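Coursework > Year 2 > Packing and Dispatch > Student reports

Parcels by weight: my bench report
May 7, 2022

So, my project was the packing bench at Goltix, and I picked it because I thought it would be easy (ha). I wanted to know if crates, a scale and a stack of mailing bags is a sensible way to get coils of wire out of the door. My partner was Wanda Witkowska and we started in February.

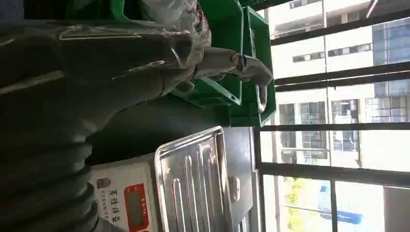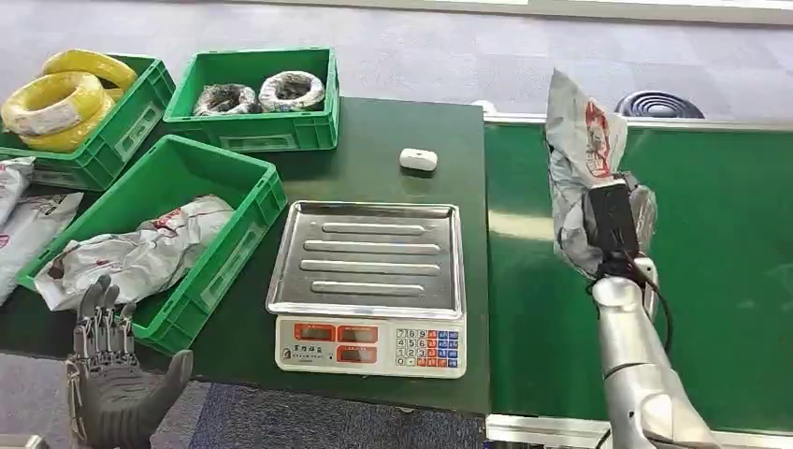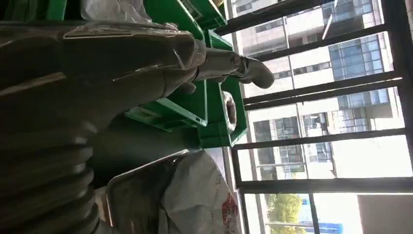 The packing bench at Goltix, with its green crates.

I got very fond of those green crates! They have ribbed sides, so they're easy to grab, and they stack when you run out of room, which we did all the time. The yellow wire was the worst for that. It's springy stuff and the loops climb up over the rim however nicely you lay them in. Dark coils in plastic wrapping were much better behaved.

We weighed 100 parcels and 7 came out different from the label. Wanda reckons most of those were me leaning on the tray. I moved the scale to the middle of the table after that and things went better, plus the ridged tray stops a slippery bag sliding off.

What I'd change: a proper spot for finished parcels. Ours ended up beside the crates and I weighed two of them twice.

Comments
Helge Haugland: Good work, but where is your table of weights?
Wanda Witkowska: It was NOT only you leaning on it, I did it too

Related reports
Shelf labels at Jondik
Fjeld: sorting returns
Which tape for Ganon boxes?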